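What Is Inside a Mattress, and How Do You Keep It Clean?
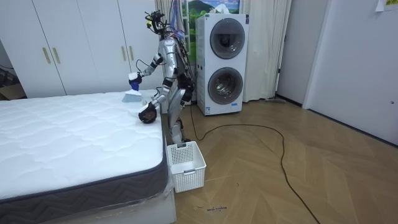

Why do mattresses need cleaning if there is always a sheet on top?

A sheet is thin cloth, and small things pass through it. Sweat goes through, and so do dust and tiny flakes of skin. Washing the sheet gets rid of what is on the sheet. Whatever has gone through stays in the mattress until someone cleans it.

What a mattress is made of

Most mattresses are built in layers, like a sandwich. At the bottom or in the middle there may be metal springs, or a thick block of foam, or both. Springs push back when you lie on them. Foam squashes and then slowly goes back to its old shape.

Over that comes softer padding. On the outside is a cloth cover. Many covers are quilted on top. Quilting means that two or more layers are sewn together with lines of stitches. The stitches hold the padding so it does not slide into lumps. The lines can be straight, wavy or crossed like a net.

Quilting also makes little valleys in the cloth. Crumbs and dust like to settle in them. When you clean a quilted top, go along the lines as well as across them.

The band around the side is often a different color from the top. It is usually a tougher cloth, and it gets rubbed each time somebody tucks in a sheet or sits on the edge of the bed.

What lives in the dust

Dust mites are animals too small to see without a microscope. They eat flakes of skin. They do not bite, and you will not feel them. They make some people sneeze or itch, and those people may need to clean their beds more often than others do.

How to clean a mattress

Ask a grown-up to help with this. A mattress is heavy.

Take off all the bedding and put it in a laundry basket. Sheets and pillowcases go in the washer. Look at the label first to see how warm the water should be.

Brush the top of the mattress with a clean, soft brush. Start at one corner and work toward the other end. Then vacuum it with the small brush attachment. Do the sides too.

If there is a spot, dab it with a damp cloth and a little mild soap. Do not scrub hard, and do not pour water on it. Water that soaks into foam takes a long time to dry, and damp foam can grow mold.

Leave the bed bare for at least 2 hours so air can get to it. Open a window if the weather is dry. Make the bed again when the cloth feels dry to your hand.

What about the plastic?

New mattresses often come wrapped in clear plastic, which keeps them clean in the truck and on the stairs. Take all of it off before sleeping on the mattress. Plastic wrapping is not a toy. It can cover your nose and mouth and stop you from breathing, so give it to a grown-up right away.

Words to know

Quilted: sewn in layers with padding inside.

Foam: soft material full of tiny bubbles of air.

Mold: a fuzzy or spotty growth that likes damp places.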